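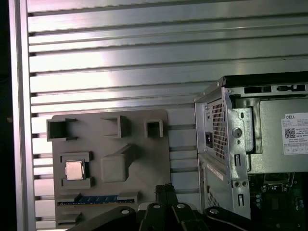
1/ Okay, a few of you asked how I ended up with a desktop computer in the year 2020 when every person I know has gone laptop-only. Long thread, put the kettle on. Mostly it's about buying used, a bit about desks, and there's a rant about cables near the end that you're welcome to skip.

2/ Background: in April my whole job moved to the kitchen table in Utberg. My laptop is fine for email and recipes. It is not fine for three spreadsheets, a video call and the accounting software we use, which I swear was written during the last ice age. The fan sounded like a hair dryer by mid-morning.

3/ First thought was a new laptop. Everything decent was either sold out or priced like a used car, and the ones left on the shelf had the exact same specs as mine but in a nicer colour. So I started reading the local classifieds at night instead of sleeping, as one does right now.

4/ If you've never shopped for a used desktop: the listings are a genre. "Gaming PC, runs everything, no lowballs, I know what I have." Two blurry photos and a lot of purple light. No mention of the processor anywhere. I learned to scroll straight past anything with more exclamation marks than specs.

5/ The ones you want are boring. Ex-office towers, plain black or grey, sold by someone who types in full sentences. Businesses turn them over every few years and there's usually heaps of life left in them. They're a bit ugly. They go under the desk, so who cares!

6/ What I asked every seller, in case you want to copy and paste: how old is it, which processor, how much memory, SSD or spinning drive, does it come with its own Windows licence, and why are you selling? The last one gets you the best information by far. People will tell you everything if you just let them type.

7/ One fellow told me it was "perfect except for the smell". I thanked him for his time. Another one wanted me to guess the processor and said he'd knock some money off if I got it right?? I did think about it.

8/ The winner was a tower from Remo Strebel, who lives over on Dikeck and was clearing out a home office. Full sentences, sensible photos, and he'd listed the one fault himself (a front USB port that doesn't work). He was asking 400 dollars with a monitor, keyboard and mouse thrown in. I didn't haggle. Maybe I should have, but I was tired and he was nice.

9/ Pickup was all done at a distance. He left it on the front step, I sent the money from the driveway, and we waved at each other through the window like two people on opposite ferries. He'd put the screws for the monitor stand in a little envelope and written SCREWS on it. Best seller rating I've got to give.
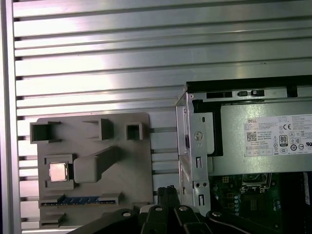

10/ A couple of replies are asking about processors, so a quick detour. I am not an expert. The only thing I needed to know was the generation, and with Intel that's usually in the first digit or two after the i5 or i7 bit. An older i7 isn't automatically better than a newer i5. I'd been reading it backwards for a week.

11/ Memory matters more than I thought for boring work like mine. Eight gigs was okay, sixteen is lovely, and memory is one of the easier things to add later if the board has a free slot. Ask the seller before you buy, or look up the model. And check which type it takes, DDR3 and DDR4 won't swap for each other.

12/ The other big one is the drive. If the machine still has an old spinning hard drive as its main one, budget for an SSD. I put a basic one in mine for 60 dollars from Virk, the little shop by the post office that's doing curbside, and it changed the whole feel of the thing. Start-up used to be long enough to make toast.

13/ Moving my files took an evening. I found 1423 photos in a folder called "sort later" and did not sort them, I just moved the folder. It's still called that. There's a whole year of pictures in there of a hedge I was feuding with, and one very good one of my sister asleep in a canoe.

14/ Please, please do a clean install of the operating system on anything you buy used. Even if the seller is lovely. You don't know what's on there, they might not either, and it's not a hard job — you need a USB stick and some patience. Write down your licence details first if they're on a sticker.

15/ And if you're on the selling side, wipe your drive properly! Dragging things to the recycle bin doesn't count. Sign out of everything too. A friend bought a used tower last year and it came with somebody's tax returns and their entire fantasy hockey correspondence. She rang them. They were mortified about the hockey.

16/ Desk news. The kitchen table was wrecking my shoulders, so I bought a Gunar, the flat-pack one with the crossbar. It's alright. The legs went on beautifully and then the top had to be turned around because I'd put the cable hole at the front. Two hours of my life. It's a good height for me, but if you're tall I'd try one in person first, whenever that's possible again.

17/ Right, cable rant, as promised. Why are there so many kinds of plug, and why are most of them black? Inside the case, outside the case, in the drawer where I keep the ones I'm afraid to throw out. I've got a lead in there from a camera I sold before I moved here. I still won't bin it. You know the second I do, I'll need it.
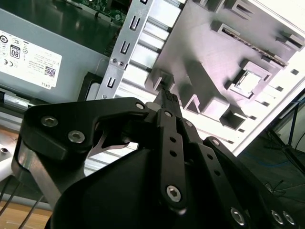 Small black connector, open desktop case. My natural enemy.

18/ My one real tip for cables: take a picture on your phone before you unplug anything, and then another from the side. Masking tape and a pen are good as well. And don't force it. If a plug doesn't want to go in, flip it, check for a little clip, have a look with a torch. Also turn the power off at the wall before you open anything up, obviously, but I'm saying it anyway.

19/ Answering the money question from my cousin, who could have just texted me: computer, plus the SSD, plus the desk, came out well under the cheapest new laptop I'd been looking at. I'm leaving out the chair. The chair was a separate moment of weakness and we're not discussing it. It does have lumbar support — I'm a new woman from the waist up.

20/ Downsides, to be fair. You can't take it out to the deck when the sun's out, and I do miss that. If the power flickers it goes straight off, and we had a flicker on a windy afternoon right in the middle of payroll, so a battery backup is next on the list. The dead USB port gets me every single time as well. I've put tape over it and I still try to use it.

One more because people keep asking: yes, I kept the laptop. It lives in the kitchen and does recipes and the Sunday-best video calls with my mum, who likes to see what I'm cooking and tell me it needs salt. If you spot a decent used battery backup anywhere near Utberg, send it my way, I can pick up from a porch.

Posted May 4, 2020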